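Teaching two arms to pack buns at the Sollamum workshop

I spent a good chunk of October in Brirnham watching people put buns in a bag, and I had a lovely time.
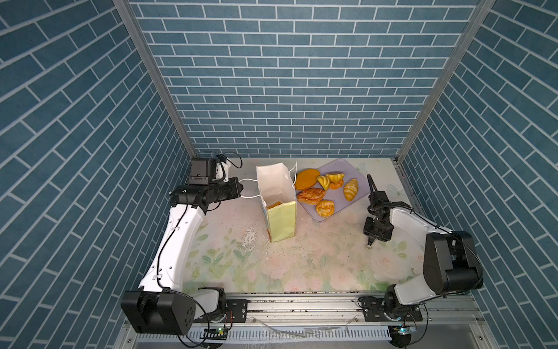 How the teaching works

The job sounds like nothing much. There are pastries on a lavender tray, there's a white paper gift bag with string handles, and the things on the tray need to end up in the bag. At Sollamum they're teaching a pair of robot arms to do it by remote control. Someone sits down with a smaller set of arms, a leader pair, and moves them about by hand, and the big ones on the table copy every twitch. All of it gets recorded, and later on the software is trained on the recordings.

One good run from start to finish is called a demonstration. They had 218 of them saved when I left, and Urho Harju, who runs the sessions, told me he'd thrown out plenty more. "If I dither, it learns to dither," he said. He had me watch one of his rejects, and I honestly couldn't see what was wrong with it until he pointed out a little pause before the grip closed. Fussy man! But he's the one who has to live with the results.

The bag is the hard part

I'd assumed the croissants would cause the trouble (they're such awkward shapes, and there's a stripy one that sits at a slant on the tray). Urho says the pastries are fairly forgiving so long as you come down on them gently. The bag is what gets people cross. Paper crumples, it slides, and the handles are thin bits of string that never lie the same way twice. So the left arm looks after the bag and the right one goes to and from the tray, and whoever is driving has to think about both hands at once. It's a bit like patting your head and rubbing your tummy, only with a bun.

They've kept the surroundings steady on purpose. The walls are a blue tile print and the tabletop has a faded rose pattern, very much somebody's nan's kitchen, and neither gets changed halfway through a batch. The pastries do get shuffled between runs, so the arms don't just learn one fixed spot for each.

My go

Of course I asked for a turn. You hold the leader arms by the grips, squeeze to close, and for the first minute you feel like a giant wearing oven gloves. I knocked the bag over, then knocked it over again, and then got a round bun up and over the rim with my shoulders somewhere near my ears. It took me ages. Urho did the whole tray while telling me about his train home.

None of mine were kept, which seems fair.

What comes next

The plan is to let the arms try on their own once training is done, with a person watching and a hand near the stop button. After that the team wants to move on to a second job, closing the bag and passing it forward, and they'll record a fresh batch for it from scratch.

Sollamum is looking for people to come in and do some of the driving. Sessions last 2 hours, there are 14 places left, and you don't need any experience with robots. Ask at the Whitlock entrance and wear sleeves you can push up.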